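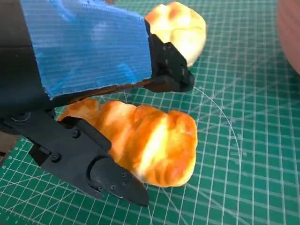

*One toy roll in the gripper, a second one farther back on the mat.*

# Marisol Jaramillo on the code between the camera and the fingers

Marisol Jaramillo has worked on Braris for four years, and most of that time has gone into a part of it that has no screen. Braris is the control and planning software written at Cleken's lab in Sornilholm. It takes in camera images and joint readings and sends out motion commands. Jaramillo looks after the grasp planner and the collision checker.

She started with the bread. "Toy food is hard for us in a useful way," she said. "A roll has bumps along it. The planner wants two opposite surfaces to close on, and it finds a lot of them, and plenty of those are bad."

The first version ranked every candidate grasp by how flat the contact looked. It was replaced in May. The current one draws 600 candidates for each object, throws out those the arm can't reach, and scores the rest on how much the result would change if the object were a few millimeters from where the camera put it. A grasp that only works in one exact spot gets a low score.

"We had a lot of pretty grasps that missed," Jaramillo said. "The new scores look worse on paper. I'm fine with that."

Shiny surfaces are still a problem. A highlight on a glossy object can pull the edge estimate over by several pixels, and from a camera mounted at the wrist that is a real distance by the time the fingers close. Anikó Kerekes, who handles perception, wrote a filter that compares 42 frames during the approach and gives less weight to any edge that moves when the camera does. It slows the approach. The two of them still disagree about whether to leave it on by default.

"Anikó says on. I say let people pick," Jaramillo said. "Right now it's on."

The collision checker is older, and she was less happy talking about it. It models each part of the arm and hand as a set of simple solids, mostly capsules, and tests them against each other before a move is sent. With one arm that is cheap. With two hands working close together, the number of pairs goes up fast. The current hand model has 384 pairs to check, down from a good deal more after Jaramillo spent a winter finding parts that could never meet. 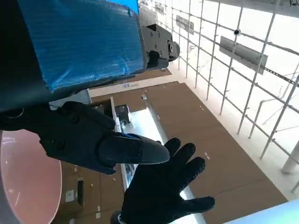
*A black finger close to a gloved hand with its fingers spread.*

Coverings are another matter. "If you put a glove on a hand, the hand is bigger, and the model doesn't know," she said. "Same with plastic over an arm. It has wrinkles. Where's the surface?" Her answer so far is a padding value set per part in a text file. Too much of it and the planner refuses moves that are plainly safe. Too little and parts rub.

I asked whether the padding could be learned from data. She said Andor Lakatos had tried, using joint torque to guess when something had brushed something else. It worked on the forearm and gave false alarms at the fingers, where friction in the joints hides a light touch. He has put it aside for now.

Much of her week goes to tooling. Vida, the team's log viewer, lets her replay a run and step through what the planner believed at each moment. It was written as a stopgap. The issue list for it stands at 209 open items, and she filed a good share of them herself.

"People ask about the model or the controller," she said. "I spend my time scrubbing back and forth in a log, looking for the point where the estimate went wrong. If Vida drops a timestamp I can lose an afternoon."

The next release of Braris will move the padding values out of the text file and into the hand description, so that changing a covering means changing one line. She also wants the planner to report why it rejected a grasp. At present it returns a number, and the list of what the numbers mean is in a comment at the bottom of a source file.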